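Remen Boards > Home & Garage > Sorting and Decluttering
Posted in December by tundwood_attic

Doing the junk box. You know the one, everything that had no home since the last move went in there. Plastic bags, little packets, printed stuff, bits of I dont know what. Two from tonight, opinions pls before I start tossing. 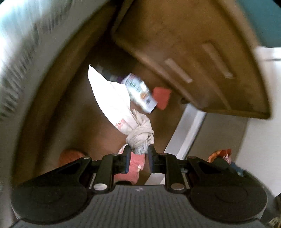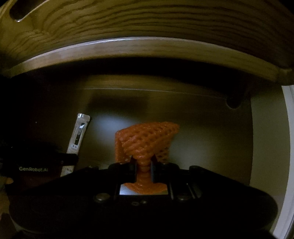 first one: bag with the knotted top. second one: orange lattice cup thing, 3D printed. keep or toss??

**

gluegun_4000
Keep the orange one. That twisty stem is nice. Put dried flowers in it. Not water obv, it's mesh.

**

saltmarsh
Toss both. You asked for keep or toss and the answer in a junk box is always toss. If you wanted it you'd have gone looking for it.

**

tundwood_attic
@saltmarsh harsh. I forgot I had it, thats different

**

saltmarsh
is it

**

porchlight3
Open the bag first!! I threw out a knotted bag last year, had the spare keys to the shed in it. 40 bucks for a locksmith. Feel it, if theres anything hard in there open it.

**

gluegun_4000
^ this. Also what's the small white packet next to the bag, purple and blue printing? Can't read it from here. If its medicine or batteries dont put it in regular trash, check with your town.

**

tundwood_attic
havent looked at it yet, going one thing at a time or I'll never finish. will check before anything goes out

**

Zarkden
On the cup. Base looks kinda lumpy to me, could be how it was printed. I'd set it on a shelf and see if it stands. If it wobbles, bit of felt under it. Wouldn't put anything heavy in, open mesh like that can snap at the stem if you knock it. Ask me how I know.

**

porchlight3
how do you know

**

Zarkden
Cat. Shelf. Three pieces.

**

saltmarsh
So we're buying felt now for a thing from the junk box. This is how you end up with 3000 things. My rule, box gets one hour, whatever isnt dealt with at the end goes. Did the whole Ait Brahim apartment that way, hallway closet included, never missed any of it.

**

gluegun_4000
never missed any of it that you remember lol

I disagree w the hour thing. You rush, you bin the good stuff with the bad. Three piles, go slow: stays, goes, ask someone. Orange cup could be a present somebody printed, worth asking around the house

**

tundwood_attic
ok good point, might be my sisters. She had a printer phase. Texting her

also the knotted bag, gave it a squeeze. soft all the way thru. opening it tomorow at the table with better light, kitchen bulb is going

**

saltmarsh
soft = more bags. calling it

**

porchlight3
a bag of bags is useful though! bathroom trash can liners. I never buy those

**

Zarkden
Mine go in an old tissue box, pull em out the top. Takes up way less room than a knotted lump in a drawer.

**

tundwood_attic
oh I like the tissue box thing. stealing that

sister says the cup isnt hers but she wants it. so it goes to her. saltmarsh you get your wish, its leaving the house

**

saltmarsh
acceptable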